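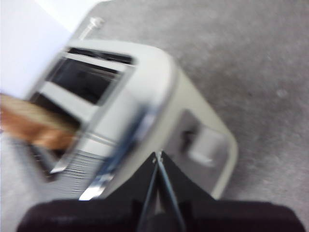
A two-slot toaster with a slice of bread in one slot

Call for participants: Heritage Trades Week at Pladitz

Applications are open for Heritage Trades Week, a residential working week for people who repair old buildings or want to learn how. It takes place in November at the former Zorberg grain mill in Pladitz. The week is run by the Ziltier Trust for Building Repair with support from the Akpan Fund.

The mill is a stone and timber building on six levels, with a brick drying house added later on the river side. It has been out of use for a long time. The roof was made sound two winters ago, and the trust is now working on the windows, the lime plaster on the lower floors and the yard wall. Participants will work on these parts of the building under the direction of experienced tradespeople. The work is real repair work and will stay in place after the week ends.

Who can apply

We are looking for 10 participants. You may be a student of conservation, architecture or engineering, a carpenter, mason or plasterer who has mostly worked on new construction, or an employee of a local authority or museum with old buildings in your care. Owners of old houses may also apply, but places for owners are limited to two.

You must be 18 or older and able to climb stairs and ladders and stand for long periods. Tell us on the form if you have an injury or condition we should plan for. Several of the window repair tasks are done seated at a bench on the ground floor. All teaching is in English.

The program

Participants arrive on Sunday. The site tour starts at 4 p.m. and covers the building, the fire exits, and the areas that are closed to participants (the wheel pit and the top floor of the drying house). There is no work that evening.

The working days run from 8:30 a.m. to 5 p.m. with an hour for lunch. Each participant joins one of three groups:

Windows. Taking out sashes, removing failed putty, splicing in new timber, reglazing with the old glass where it can be saved.

Lime. Mixing, patching and finishing plaster on the two lower floors. This group also runs the sample panels in the east stair.

Masonry. Taking down and rebuilding a length of the yard wall, including sorting and reusing the original stone.

You can state a first and second choice of group. Changing groups partway through the week is possible only if someone wants to swap with you. There is a short talk most evenings on subjects such as recording a building before work starts, old paint and lead safety, and writing a repair specification that a contractor can price.

Housing and meals

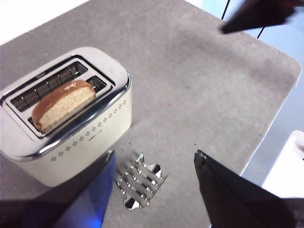 Participants stay in the mill manager's house, across the yard from the mill. Rooms are shared by two people. Breakfast is self-service from 7 a.m., lunch is brought to the site, and dinner is cooked for the group every night except one, when people make their own plans in town. Vegetarian and gluten-free meals are available if requested on the form. Bedding is supplied. Please bring your own towels.

The house has heating, but the mill does not. Bring warm layers, work pants, a waterproof jacket and safety boots with a steel or composite toe. Hard hats, gloves, eye protection and dust masks are provided. Hand tools are also provided, though you are welcome to bring your own if they are marked with your name.

Cost

The fee is 600 euros and covers teaching, materials, housing and meals. A deposit of 200 euros is due when you accept your place, and the balance is due on arrival. Travel is not included. The nearest train station is Pladitz Town, and we collect participants there at 2 p.m. and 3:30 p.m. on the arrival day.

The Akpan Fund pays the full fee for two participants each year. To be considered, check the box on the form and add a few lines on your situation. You do not need to send proof of income. Asking for a funded place does not affect how your application is judged.

How to apply

Complete the application form on the trust's website and attach the following as a single file:

A letter of no more than one page saying what work you do now and what you want to learn
A resume
Up to 6 photographs of your own work, if you have any

We do not ask for references at this stage. Applications are read together after the closing date given on the form, and everyone gets an answer by email. If the week is full, we keep a waiting list until the day before arrival.

Questions about the program or access to the site can be sent through the contact page. Please put "Trades Week" in the subject line.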